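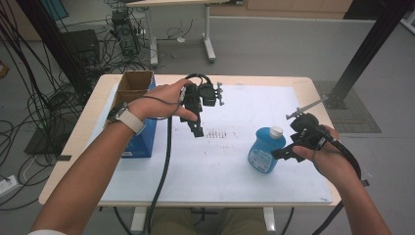 Minutes of the Workroom Users' Meeting, Siltness

Held on July 1, 2019 in the upstairs kitchen.

Present: Munther Abu Hammour (chair), Roald Westerberg (minutes), and users from the Vik and Zoria benches.
Apologies: received from the Colau bench, who sent written comments on items 3 and 5.

1. Minutes of the last meeting

The January minutes were agreed with one correction. Under item 6, "shelf" should read "shelves". Both have now been put up.

2. Matters arising

The new bin by the door is in use. The lid sticks, and Roald has asked the supplier for another.

The request for a second broom was carried over again. Munther will buy one from petty cash if it costs less than 12 pounds.

3. Paper on the tables

The meeting looked at the light wooden table that is covered with white paper. There are faint dark marks and a short row of smudges near the middle of the sheet. Zoria asked whether a sheet in this state should be changed or left until it tears.

Munther said the paper was bought to keep the table tops clean and that faint marks did no harm. Vik prefer a fresh sheet, as small items are easier to see on plain white. Colau's written comment was that changing paper every day would be a waste.

Agreed: sheets are to be changed once a week, and sooner if anything is spilt. The old sheet goes in the paper recycling if it is clean enough. Sheets should be cut to fit so that they do not hang over the front.

Roald reported that the present roll is 100 metres long and that a spare is in the cupboard under the stairs. He will order another when the spare is started.

4. Bottles

There was a short discussion about the blue plastic bottle with the white screw cap that stands on the paper. Vik would like bottles put back on the shelf at the end of the day. Zoria said it saves time to leave one out if the same people are at the table next morning.

Agreed: one bottle may stay out on each table overnight with its cap on. All others go back on the shelf with the label facing forward. Anyone who finds a bottle without a label should hand it to Munther and not guess what is in it.

5. Boxes on the table tops

At present a blue box is kept on the left part of the table, with an open cardboard box on top of it in the back left corner. Roald asked if this could be the fixed place for boxes, because people were moving them to the floor and then not finding them.

Colau had written to say they did not mind where the boxes went provided the flaps were closed at night, as dust gets in. Zoria asked for a limit on stacking. It was pointed out that a third box would be hard to reach.

Agreed:
The back left corner is the place for boxes.
No more than two boxes in a stack, with the blue one underneath.
Cardboard flaps to be folded shut by the last person out.
Flattened spare boxes to go behind the cupboard. There are 40 of these now and no more are needed this year.

6. Floor and cables

Munther said the grey floor is due to be washed and that this cannot be done properly on the left side while there is a tangle of black cables lying there. Some also hang down and loop around the black metal post. Vik offered to gather them up and tie them back before the floor is done.

Roald asked that the post itself be wiped at the same time. Agreed.

It was also agreed that the space under the tables should be kept for legs. Bags go on the hooks in the passage.

7. Money

The balance in the workroom account is 988 pounds. The paper and the replacement lid will come out of this. No objections were raised.

Zoria asked about chairs. Munther has had one price, which he thought was too high, and will get another before the next meeting.

8. Any other business

The kitchen tap drips. Roald to tell the landlord.

Vik's key does not turn easily in the back door. Munther has a spare and will swap it.

Actions

Munther: broom, spare key, second price for chairs.
Roald: bin lid, paper order when the spare roll is started, tap.
Vik: cables on the left side tied back before the floor is washed.
All: one bottle per table overnight, cardboard flaps shut, sheets changed weekly.

The date of the next meeting will be put up on the noticeboard in the passage.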